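Foro de cine – Hilo: ¿Se entiende el final de Mudance o falta una escena?

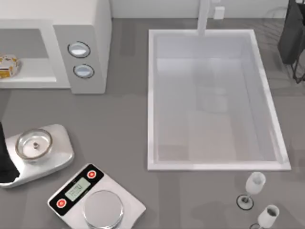
Encimera gris con microondas blanco y fregadero (render).

Este sitio utiliza cookies propias y de terceros para mejorar la navegación. Si continúa navegando, acepta su uso. Más información | Aceptar

butaca_fila5
17 de mayo de 2020
Anoche volví a ver Mudance y sigo con la misma duda que la primera vez. El detective sigue al contable desde la oficina hasta el puerto, lo ve subir al transbordador y vuelve al coche. En la escena siguiente ya está en Drornham, en la casa de la viuda, y ella le abre como si lo esperara. ¿Cómo ha conseguido la dirección? En ningún momento se la dan. Tengo la edición de Lultlow, la de un solo disco.

marea_baja
La dirección está en el sobre que recoge del asiento del coche. Se ve muy poco tiempo, pero se lee el nombre de la calle. Cuando ella abre la puerta, el número de la fachada coincide.

butaca_fila5
El sobre lo recuerdo. Pensaba que era el del dinero, los 700 que le paga el cliente al principio.

marea_baja
Son dos sobres. El del dinero lo guarda en el cajón del despacho y no vuelve a salir.

registrador
No estoy de acuerdo. El sobre del coche es el mismo del principio, con la esquina doblada. Lo que pasa es que el montaje de Lultlow quita la conversación con el empleado del hotel Nuttall, que es quien le da las señas. En la copia que pusieron en la filmoteca en abril esa conversación estaba, y dura casi 2 minutos.

tinta_y_papel
Yo fui a ese pase y no recuerdo ninguna conversación en el hotel. Hay un plano del vestíbulo y el detective deja la llave. Nada más.

registrador
Deja la llave y pregunta por la viuda. El empleado le contesta de espaldas. Puede que te pillara leyendo otra cosa, porque la copia llevaba subtítulos muy pequeños.

tinta_y_papel
Puede ser. Pero entonces la viuda no tendría por qué saber que él va a ir, y en la película lo sabe. Para mí el contable la llama desde el puerto – por eso se queda parado junto a la cabina antes de embarcar.

butaca_fila5
Lo de la cabina me convence más. ¿Y el dinero del final? Ella le ofrece 1,000 por las fotos y él se va sin contestar. Luego las fotos aparecen quemadas en la chimenea.

marea_baja
Las quema ella. Él las deja encima de la mesa cuando se pone el abrigo.

registrador
Las quema él. Se ve la manga del abrigo gris.

marea_baja
Ella también lleva un abrigo gris en esa escena. Acabo de mirarlo.

registrador
El suyo tiene puños de piel. Esta noche paso la escena despacio y apunto el minuto exacto. Si alguien tiene la edición de dos discos, que mire si trae escenas eliminadas, porque en la caja no lo pone.

tinta_y_papel
La tengo yo. Trae el tráiler y una galería de carteles. Escenas eliminadas, ninguna.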